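2023-11-11, Ellby cookbook, recipe testing and page proofs

Batch 3 of the seed loaf for the Keskin chapter. Oven at 175, tin lined, 33 minutes. Centre still gummy. Yavuz's draft gives the same time for a shallower tin, so the fault is in our conversion and the method can stand. Tin depth to go in the ingredients line.

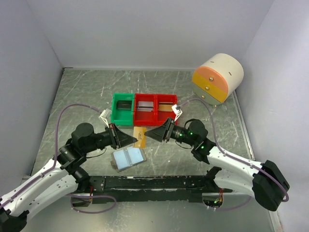 Which tin size do we print?
The shallow one, as in Yavuz Duman's manuscript. The deep tin goes in a footnote with its own time once batch 4 is done.

Proofs from Plonari: fractions set too small in the tables, and the excerpt before the puddings runs over by a page. Mereana Paewai will trim the headnotes and leave the story text alone. Print run stays at 3000.

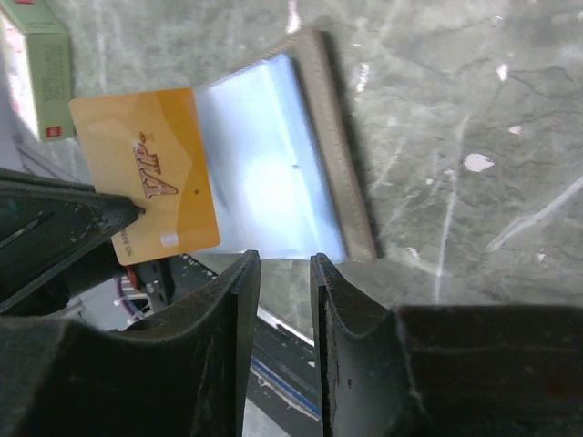 She also wants oven temperatures in Celsius only, with one gas mark table at the back. Agreed. The index still lists the plum tart twice, under P and T. Keep P.

Flonard paper sample: ink dries slowly on the coated side, smears under a damp thumb. Ask for the uncoated stock before the next proof.

To do: batch 4, deep tin, foil on for the last part. Weigh the eggs this time.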